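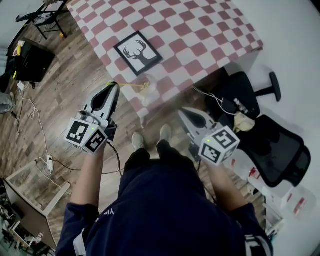

Gripper's-eye view of a shift at Gostgate: one in each hand, and a checkered tablecloth dead ahead.

The first thing Bernadette Langlois did when I got to Gostgate was hand me a coffee, and the second was tell me to push my sleeves up. You get warm doing this, she said, and she was right!

Gostgate stages and resets vacation rentals out of Brorncombe, and for most of its life that meant people driving from house to house with a van full of linens. Since April it has also meant teaching. Part of the crew spends the day with a gripper in each hand, going through the chores they used to do with their fingers (setting a table, moving a picture, clearing a glass) so that the company's Drestilow machines can learn from the recordings. The white cubes with the black-and-white patterns are how the system keeps track of where each hand is.

I figured it would be easy. I own a pair of kitchen tongs, I've flipped a steak. Well, no. My first try at folding a napkin took so long that Bienvenido Pascual went and ate his lunch, and when he came back I was still on the second corner.

Bienvenido has cleaned houses for 24 years and he's the best on the floor at this by a mile. He slows way down before he touches anything, then closes the grippers like he's picking up an egg. "I used to be fast," he told me. "Now they want me to be clear." He's had to unlearn a lot — the flick he used to give a tablecloth is no good at all, so he walks it down the table a bit at a time.

What does he think about training the thing that might take over his route? He shrugged, then talked for a good long while. His knees like it. His pay went up by 2 dollars an hour, which he thinks should have been more. He misses the driving, and he misses the houses, even the awful ones. And he'd like somebody to put in writing what happens once the recordings are done.

Langlois, who runs the floor, says nobody on the crew of 35 has been let go, and that the Okoro contract (701 rentals, all up the coast) is more than they could cover by hand anyway. I asked if she'd put that in writing. She said she was working on it, and I'll be calling her back to check.

By late afternoon I had managed one napkin, folded, slightly crooked. Bienvenido looked it over and asked me to do it again.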